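자주 묻는 질문: 빨래 개기와 바구니 정리 편

블로그에 빨래 이야기를 올릴 때마다 비슷한 질문이 쌓여서 한 페이지에 모아 봤어요. 마지막으로 손본 날은 18/07/2023이고, 새 질문이 들어오면 또 덧붙일게요!

빨래는 꼭 테이블에서 개야 하나요?
꼭은 아니에요. 저도 예전엔 침대 위에서 갰는데, 푹신한 데서는 모서리가 영 안 맞더라고요. 게다가 개다가 눕게 돼요(저만 그런가요?). 지금은 하얗고 평평한 테이블을 쓰는데 먼지나 실밥이 바로 보여서 좋아요. 허리도 훨씬 편하고요. 시작하기 전에 마른 천으로 한 번 쓱 닦아 주세요.

바구니는 어떤 걸 고르면 좋을까요?
저는 구멍이 촘촘하게 뚫린 플라스틱 바구니 파예요. 라탄도 써 봤는데 예쁘긴 해도 니트 올이 자꾸 걸려서 결국 포기했어요.
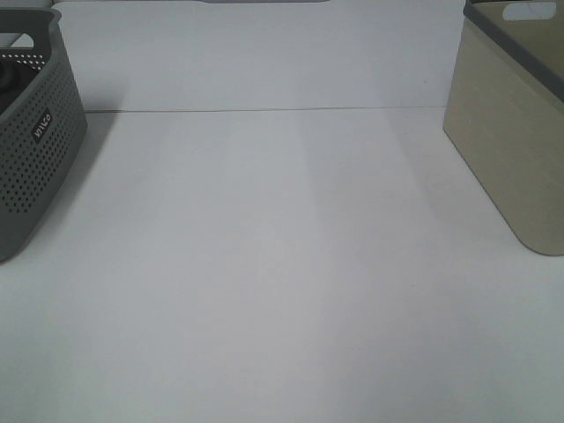 색은 짙은 회색을 추천해요. 때가 덜 타 보이고 어느 방에 둬도 무난하거든요. 그리고 모서리가 둥근지 꼭 만져 보고 사세요. 각진 바구니를 안고 계단을 내려가다가 옆구리를 찍혀 본 사람으로서 드리는 말씀입니다.

바구니는 몇 개나 필요해요?
식구 수보다 세탁을 어떻게 나눠 하느냐에 달렸어요. 저희 집은 어두운 빨래와 밝은 빨래만 나누니까 2개로 충분해요. 수건을 따로 돌리는 집이면 3개가 편하고요. 그 이상은 자리만 차지하더라고요.

바구니는 어떻게 씻나요?
샤워기로 물을 뿌리고 안 쓰는 칫솔로 구멍 쪽을 문질러요. 세제는 주방 세제 한 방울이면 돼요. 물기를 털고 그늘에 엎어 두면 끝! 저는 계절이 바뀔 때 하는데, 작년엔 미루다가 9월에야 했어요.

작은 천은 어떻게 개야 안 흐트러져요?
반으로 접고 또 반으로 접되, 접을 때마다 손바닥으로 가운데에서 바깥쪽으로 쓸어 주세요. 이 쓸어 주기를 빼먹으면 한쪽이 두툼하게 뭉쳐요. 저도 급할 땐 그냥 넘어가지만요.

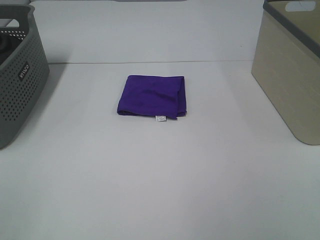 세탁 라벨은 안쪽으로 들어가게 접으면 서랍을 열었을 때 깔끔해요. 그런데 새로 산 천은 일부러 라벨이 밖으로 나오게 두기도 해요. 처음 몇 번은 세탁 온도를 다시 확인하게 되니까요.

보라색처럼 진한 색은 따로 빨아야 하나요?
처음 두세 번은 따로 빨아요. Rowena Dela Peña 님이 댓글로 흰 수건이 연보라색이 됐다고 하셨는데, 읽으면서 제가 다 속상했어요. 찬물에 짧게 돌리고, 뒤집어서 그늘에 말려 주세요.

한 번에 얼마나 개세요?
저는 최대 11장까지만 개고 좀 쉬어요. 더 하면 뒤로 갈수록 모양이 엉망이 돼요. 남은 건 바구니에 두었다가 저녁에 라디오 들으면서 마저 개고요.

다림질도 하시나요?
셔츠만 해요. 수건이랑 행주는 널기 전에 탁탁 털어 주는 걸로 만족하고 있어요. 린넨 다리는 법은 저도 아직 연습 중이라, 잘하시는 분은 댓글로 좀 알려 주세요!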